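Margaritis Practice Kitchen, simulated home robot kit
Pre-purchase inspection checklist, with comments
Checked by Grigoris Lazaridis for the Menbridge office, 1/7/21

I've gone through the trial copy Skerkulora sent us, and my comments are a bit chattier than the form allows for, so please bear with me.

1. Counter tops and appliances. PASS
The microwave keypad is laid out in proper rows and the display glows a nice green, though I couldn't read the characters.
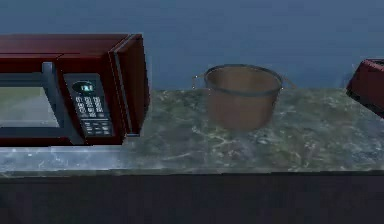 I'd ask for a sharper texture on the marble before we pay the full $2,132. It's a small grumble, and the colours are lovely.

2. Arm, island and walkways. PASS WITH COMMENT
Check that nothing on the floor will catch a moving base. There's a garbage bag against the left wall and a low white tray by the tall grey unit, and both should go on the hazard list. 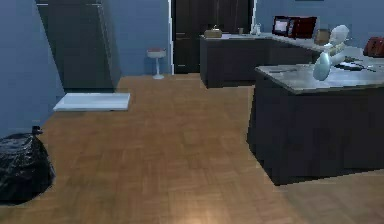
Knives need their own line on that list too, and I'd like the arm's slow speed set as the default for new users (our Tristness people will thank us for it).

3. Walls, corners and furniture. PASS
Drive along each wall and watch for gaps at the baseboard. Look behind the dresser as well, and beside it, where a small box is sitting on the floor. 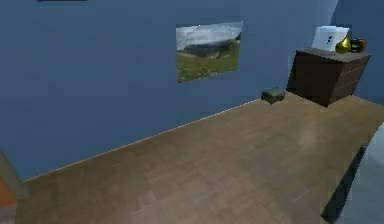 4. Loose and fragile items. RECHECK IN NOVEMBER
Tall things near a counter edge are my main worry, the pump or spray bottle especially, and the cable by the white bust wants tidying or at least labelling as a snag risk.
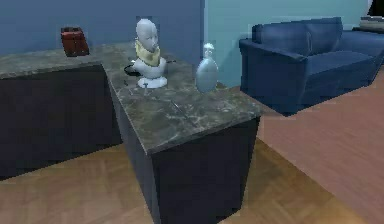 I ran the tip-over test 100 times and had 3 odd results, all with the bottle, so I've written to Skerkulora and they've been very kind about it. Licence renewal is $2,000 a year. Happy to sign once item 4 is sorted.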